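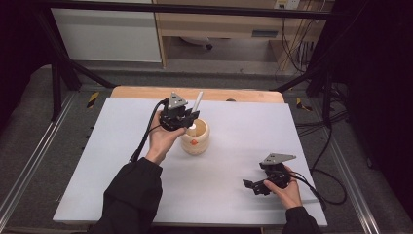
Elvira Grajales writes that her grippers stopped closing evenly after a long run, and that wiping the fingers made no difference. Check the cable first. A cable that pulls sideways drags on the bracket, and one finger ends up doing the work.

Leave a loose loop behind each wrist, long enough to reach the far side of the board without going tight. Tie it down at the table rail and never on the gripper itself.

Next, switch off and open the fingers by hand. If one side feels gritty, brush out the joint and add one drop of light oil. Wipe off the rest.

Snug the bracket screws every 222 hours. At 3000 hours replace the finger pads, both at once, on both grippers. We use the Clavwood pads and trim them with a craft knife.

Test on something light like a cup with a pen in it. Run ten slow closes before going back to normal speed.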